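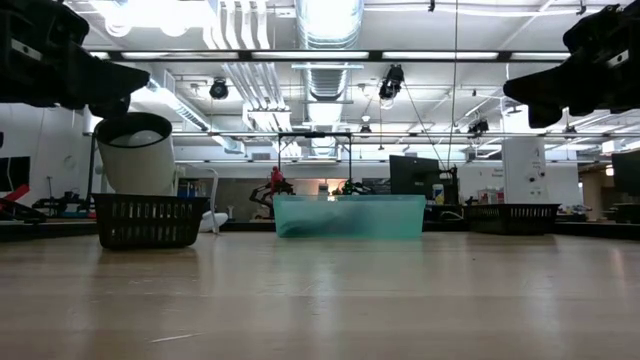 February 18, 2019

Slept badly and got up before it was light. The heat had gone off again in the night. I reset the boiler, which took two tries, and stood in the kitchen in my coat until the radiators started to knock. Coffee, toast, the end of the plum jam. There is one jar left from September and I want to keep it until Easter if I can.

The snow from last week has mostly gone to gray piles along the road. The mail came early, with the water bill and the letter from Stutbridge about the allotment. They want the renewal by the end of next month and the fee has gone up again. I read it at the table and put it under the clock with the others. I will pay it. I complain every year and I pay it every year, and I would not know what to do with my evenings from May on without the plot.

Spent the morning on seeds. I had meant to do it in January. All the packets were in the shoebox in no order, half of them folded over with a clothespin and some with no date on them. I threw out the parsnips, which never keep, and an envelope that only said "good ones" in my handwriting. I have no idea what the good ones were. They were flat and brown, so squash or pumpkin. I kept a few back to try on a wet paper towel on top of the refrigerator. If they sprout I will plant them at the far end and see.

The leeks and onions are fine. I have too much lettuce seed and no beets at all. The peas are from two years ago, but I have used older. I wrote a list for the Dresgate catalog and then crossed off most of it. What I left on was beets, a bush bean, dill, and the yellow tomato I lost to blight. Their postage is high for so small an order, so I may wait and see what the hardware store gets in.

After lunch I took the bus into Trastia to return the library books and get lamp oil and a new blade for the pruning saw. The bus was late going and early coming back, so I waited 5 minutes one way and ran the other. The library has moved the gardening shelf again. It is next to cookbooks now, by the window, and there is a radiator there, so I sat for a while with a book on soil. It said that a teaspoon of good garden soil can hold more living things than there are people in most towns. I don't doubt it. It also said to leave clay alone when it is wet, and I have never once managed to do that. Every spring I walk on it too soon and then spend April breaking up the lumps I made.

I borrowed the soil book and one on pruning old apple trees. The one by the shed needs it. I took a lot off it the winter before last, too much, and it put up a whole thicket of straight shoots and gave hardly any fruit. The book says to take out a third of those this year and a third the next, and to leave the rest to bend over and settle down. It wants this done before the buds move. I looked when I got home and they are still tight, so there is time if the weather stays dry.

I sharpened the hand pruners on the back step while there was still some light. The good pair is the Maruyama, which came with the house in a drawer full of string and candle ends. I took it apart and cleaned the pivot with an old toothbrush and put it back together with a drop of oil. It closes properly again. The other pair is past saving but I will keep it for cutting wire.

Supper was potato soup with the last of the leeks from the ground. They were tough on the outside and I had to peel off two layers before I got to anything worth eating. I made enough for tomorrow. The bread is going stale, so it will be dumplings or crumbs by midweek.

The knee has been better today than it was. I think the walking helps and the sitting does not. I should remember that when I want to spend a whole morning at the table with a shoebox.

I worked out the allotment fee against what I grew last year, in the back of the checkbook. I did not get far, as I never weighed anything. The potatoes alone must have covered a good part of it. This year I will hang the scale in the shed and keep a page for it, though I said the same thing last spring and the scale is still in its bag.

Wind getting up now from the west, and the gutter over the back door is rattling. I need to get the ladder out and put a screw in it. The radio says rain by morning, turning to sleet on the hills. I brought the wood in and put a towel along the bottom of the door.

To do tomorrow: pay the water bill, soak the seed trays, call about the boiler, look at the gutter if it is dry. Start the onions on the windowsill.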